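자취방 문틀 페인트 다시 칠하는 거, 집주인한테 말하고 해야 되나요

작성자: 문틀지옥
조회 2335 댓글 13

이사온지 석 달 됐고 문틀이 흰색 페인트인데 손 닿는 높이만 누렇게 떴어요. 닦아도 안 닦임. 매직블럭 써봤는데 광만 죽고 얼룩은 그대로
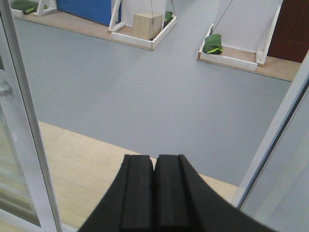
그래서 그냥 제가 칠해버릴까 하는데 계약서에는 "시설물 변경 시 임대인 동의" 이렇게만 써있거든요. 같은 흰색으로 덧칠하는 것도 변경인가요?? 집주인이 전화를 진짜 안 받는 분이라... 문자 보내면 이틀 뒤에 "네" 한 글자 옴

궁금한거 정리
집주인 허락 꼭 받아야 되는지
수성 위에 수성인지 유성 위에 수성인지 어떻게 아는지
사포질 안하면 망하는지
냄새. 원룸이라 도망갈데가 없음

페인트는 Pawlak 거 반광 작은 통 하나 봐놨어요. 예산은 붓이랑 테이프까지 해서 5만원 안쪽이면 좋겠고

댓글

회색양말
동의 받으세요 무조건. 문자로. 한 글자 "네"도 기록은 기록임

보일러끄고나옴
같은 색이면 그냥 하세요. 저는 전에 살던 집 문틀 다 칠하고 나왔는데 집주인이 깨끗하게 썼다고 좋아했음. 물어보면 괜히 안된다 그러는 사람도 있어요

회색양말
ㄴ 그건 운이 좋았던 거고요. 저는 반대로 당했어요. 흰색이라고 다 같은 흰색이 아님. 제가 칠한게 살짝 푸른 흰색이었는데 나갈 때 옆에 몰딩이랑 색 다르다고 원상복구비 얘기 나왔습니다. 결국 안 냈지만 보증금 3주 늦게 받음

보일러끄고나옴
ㄴ 그건 색을 잘못 고른거잖아요

회색양말
ㄴ 그니까 잘못 고를 수 있으니까 동의를 받으라고요;;

Odair Barbosa
한국 산지 오래됐는데 저도 페인트 일 조금 했습니다. 유성인지 수성인지는 소독용 알코올 솜에 묻혀서 안 보이는 데 30초 문질러 보세요. 페인트가 솜에 묻어나오면 수성일 가능성 높아요. 안 묻으면 유성. 오래된 집 문틀은 유성 많습니다. 유성 위에 수성 바로 올리면 손톱으로 긁었을때 벗겨져요. 젯소 한번 바르고 하세요

문틀지옥 (글쓴이)
ㄴ 와 감사합니다 퇴근하고 해볼게요. 근데 젯소도 냄새 나나요

Odair Barbosa
ㄴ 수성 젯소는 조금 나요. 하루면 빠져요. 창문 열고 하세요. 그리고 누런 게 니코틴이면 그냥 페인트 위로 다시 올라옵니다. 차단용 프라이머 따로 있어요

면봉수집가
저기 근데 칠하기 전에 한번만 제대로 닦아보시면 안돼요? 매직블럭은 갈아내는 거라 기름때엔 별로예요. 손때는 거의 기름이라 주방세제 미지근한 물에 풀어서 극세사로 닦고 그래도 안되면 과탄산 말고 베이킹소다 되직하게 해서 살살. 저희 집 문틀 그걸로 거의 돌아왔어요. 칠하는 건 주말 하나 통째로 날아감. 마스킹이 진짜 일이에요 칠은 금방인데

밤열한시
ㄴ 이거 맞음. 칠하지마세요 그냥 닦고 사세요. 월세집에 왜 돈을 써요

문틀지옥 (글쓴이)
ㄴ 저도 그 생각 했는데 매일 보니까 스트레스가ㅠㅠ 현관 들어오자마자 보여요

Ronaldo Moura
사포는 하세요. 220방 정도로 광만 죽이는 느낌. 힘줘서 갈 필요 없음. 가루는 물걸레로 닦고 완전히 말리고. 대부분 안 말리고 칠해서 망합니다. 붓 말고 작은 스펀지 롤러 쓰세요 붓자국 안남아요. 모서리만 붓. 그리고 얇게 두 번. 두껍게 한 번은 흘러내려서 나중에 눈물자국처럼 굳어요. 1차랑 2차 사이는 통에 써있는 시간 지키시고. 겨울이면 더 기다리셔야 되는데 지금 1월이라 저라면 봄에 함. 창문 열어놓으면 추워서 안 마르고 닫으면 냄새나고

보일러끄고나옴
ㄴ 1월에 칠하는건 저도 반대. 이건 인정

댓글이 안 보일 수 있어 13번째 댓글 이후는 다음 페이지로 넘어갑니다

2페이지

문틀지옥 (글쓴이)
중간보고요. 알코올 솜 해봤는데 하나도 안 묻어나옴. 유성인가봐요. 면봉수집가님 말대로 세제로 먼저 닦았더니 생각보다 많이 빠졌어요?? 완전 흰색은 아닌데 누런게 반은 없어진 느낌. 물이 시커매져서 충격받음. 아 그리고 집주인한테 문자 보냈습니다. 같은 색으로 칠해도 되냐고

면봉수집가
ㄴ 거봐요ㅋㅋ 하루 쉬고 한번 더 하세요. 한번에 계속 문지르면 페인트 상해요

회색양말
ㄴ 문자 보낸거 잘하셨어요. 캡쳐 떠놓으세요. 칠하기 전 사진도 전체로 찍고 가까이서도 찍고

Heloísa Holanda
색 맞추는 거 때문에 남겨요. 오래된 흰색은 대부분 약간 노란 쪽이라 새 통에서 바로 꺼낸 흰색 칠하면 거기만 형광등처럼 튀어요. 한 면만 칠할거면 티 엄청 납니다. 칠할거면 문틀 한 짝 전부 다 하셔야 돼요. 문까지 흰색이면 문도 눈에 거슬리기 시작하고 그 다음은 걸레받이고... 저는 그렇게 해서 집 전체를 칠했어요. 작은 통으로 시작해서 페인트값만 300 유로 넘게 씀

밤열한시
ㄴ ㅋㅋㅋㅋ 이게 제일 무섭네

Ronaldo Moura
ㄴ 동네 페인트 가게에 조각 떼서 가져가면 맞춰주는데 있어요. 문틀 아래쪽 구석에서 손톱만큼만. 근데 반광인지 무광인지도 맞춰야됨. 색이 같아도 광이 다르면 옆에서 볼때 얼룩처럼 보여요

보일러끄고나옴
시트지는 어때요? 떼면 그만인데

회색양말
ㄴ 시트지 떼다가 밑에 페인트 같이 뜯긴 사람 여기 있습니다. 유성 위라도 들뜬 데 있으면 다 일어나요. 비추

보일러끄고나옴
ㄴ 아니 뭐만 하면 다 당하셨어요ㅋㅋ

회색양말
ㄴ 이사를 많이 다녀서 그래요...

콩나물두봉지
지나가다가. 손때는 또 타요. 칠하든 닦든 손 닿는 높이에 투명 보호필름 좁게 붙여놓으면 편합니다. 약한 점착으로 된거요. 모서리에서 꺾어 붙이지 말고 평평한데만. 저희 어머니가 51년생이신데 평생 문틀을 치약으로 닦으심. 그것도 되긴 되는데 헹구는게 더 힘들어요

문틀지옥 (글쓴이)
집주인 답장 왔어요. "네"

문틀지옥 (글쓴이)
근데 이게 칠해도 된다는 네인지 읽었다는 네인지 모르겠음

회색양말
ㄴ "그럼 같은 색으로 칠하겠습니다" 한번 더 보내세요

밤열한시
ㄴ 그럼 또 이틀 뒤에 네 옴

문틀지옥 (글쓴이)
ㄴ 일단 보냈고요. 세제로 두번째 닦는건 내일 하고 칠하는건 봄까지 미루는걸로. Pawlak 작은통은 장바구니에서 뺐어요. 혹시 봄에 칠하게 되면 젯소 뭐 썼는지 여기 다시 적을게요. 보호필름은 폭 몇센치짜리 쓰세요? 콩나물두봉지님

콩나물두봉지
ㄴ 5센치요. 더 넓으면 혼자 붙이다 기포 생겨요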